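# Gillstead 102 Upright Commercial Dehumidifier

**Manufacturer:** Goossens
**Series:** Gillstead
**Supplied by:** Starnow Building Services Equipment
**Catalog number:** 2917

The Gillstead 102 is a floor-standing refrigerant dehumidifier intended for basements, archive rooms, laundries, storage areas and other enclosed spaces where damp air must be kept under control for long periods. It is designed for continuous duty and may be left running overnight and through periods when the building is closed, provided that it is connected to a permanent drain.

The Gillstead series was introduced in 1995 and has been revised several times. The present model keeps the steel cabinet and the front service panel of the earlier units. Parts for the fan, the float switch and the control board are not interchangeable with those of the previous version, and customers ordering spares should state the full serial number.

## Suitable locations

The unit should stand on a firm, level floor. It must not be placed on carpet, on loose boards or on a wheeled platform. Adequate clearance is required at the back and on both sides so that air can move freely through the intake grille. The outlet is at the top of the cabinet and must remain uncovered at all times.

Doors and windows should be kept closed while the unit is in operation. A dehumidifier working against a steady supply of outdoor air will run without pause and will not bring the room down to the selected level. In rooms divided by tall shelving, the unit should be placed at the end of an aisle where the air can travel the full length of the room.

The Gillstead 102 is not approved for swimming pool halls, for rooms where solvents or fuels are stored, or for outdoor use under any form of cover.

## Controls

The front panel carries a power switch, a humidity selector and a display. The selector sets the relative humidity at which the compressor starts and stops. When the compressor has stopped, it will not restart until a short delay has passed. The delay protects the compressor and cannot be changed by the user.

The fan may be set to run with the compressor or to run continuously. Continuous fan operation is recommended in rooms with paper, textiles or musical instruments. In other rooms the first setting is generally sufficient and uses less electricity.

If the supply is interrupted, the unit returns to its last setting when power is restored.

## Drainage

Two methods of drainage are offered.

1. **Collection tank.** The tank is removed from the front of the cabinet. A float switch stops the compressor when the tank is full, and a lamp on the front panel is lit.
2. **Permanent hose.** A hose may be attached to the outlet at the rear. It must fall continuously toward the drain, without loops or raised sections. The hose is not included and is listed under accessories.

Where no floor drain is available, the Evow condensate pump may be fitted. The pump is mounted inside the cabinet and lifts water to a sink or a high-level waste pipe. Fitting should be carried out by a qualified technician, and the pump must be wired through the float switch circuit.
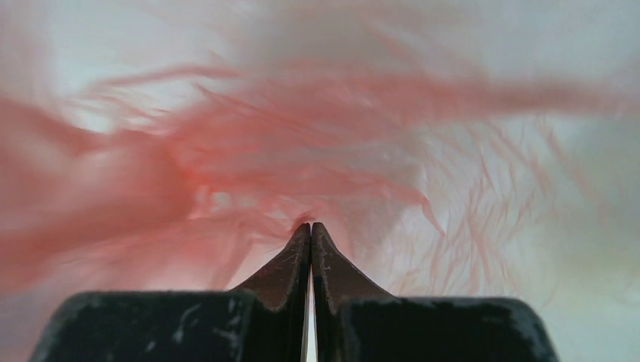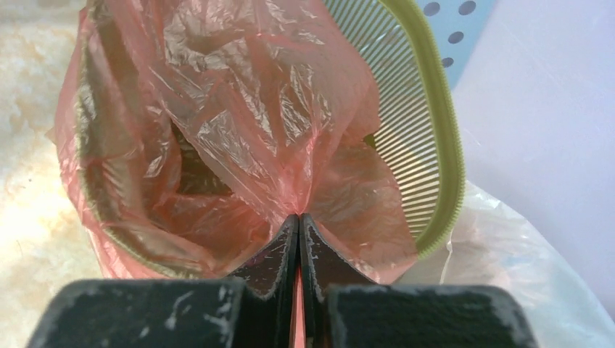
## Routine care

The intake filter should be removed and inspected every 2 weeks during the first season of use. Once the rate at which dust collects in the room is known, the interval may be extended. The filter may be washed in lukewarm water with a mild detergent, rinsed, and left to dry completely before it is put back. It must not be dried on a heater.

The collection tank should be emptied and wiped before the unit is stored. Bleach must not be used in the tank, as it will damage the seal of the float switch. Any deposit on the float itself can be removed with a soft cloth.

The cooling coil is behind the filter frame and has thin metal fins that bend easily. It should be cleaned with a soft brush, working along the fins. Stiff brushes and compressed air are not suitable. Work on the refrigerant circuit is restricted to certified personnel, and opening the circuit for any reason will end the warranty.

## Storage and transport

The unit must be kept upright. If it has been laid on its side, it should stand upright for a full day before it is switched on. Tanks, hoses and pump lines must be drained before the unit is moved to a space where freezing is possible.

Customers are advised to keep the original carton and the molded inserts for the length of the warranty period. Units returned without suitable packing may be refused by the carrier.

## Accessories and spare parts

| Item | Notes |
|---|---|
| Intake filter | Washable, supplied singly |
| Drain hose | With rear outlet fitting |
| Evow condensate pump | Technician fitting required |
| Collection tank with float | Current model only |
| Remote humidity sensor | Wall mounted, with cable |
| Leveling feet | Set for one cabinet |

The remote sensor replaces the sensor inside the cabinet and is recommended where the unit stands in a recess or close to an outside door. It should be mounted at chest height on an inside wall, away from direct sunlight and from the air stream of the unit.

## Warranty and service

The warranty covers faults in materials and workmanship under normal use. It does not cover filters, hoses, damage caused by incorrect voltage, or damage resulting from blocked drainage. Proof of purchase and the serial number are required with each claim. The serial number is printed on the rating plate at the rear of the cabinet and repeated on the inside of the service panel.

Requests for service, spare parts and advice on room sizing should be directed to Darragh Lenihan, Technical Sales, Starnow Building Services Equipment. Inquiries about sizing should state the length, width and height of the room, the lowest temperature expected during the year, and whether the walls are below ground level.

Product information last revised Jan 21, 2018. Specifications may be changed by the manufacturer without prior notice.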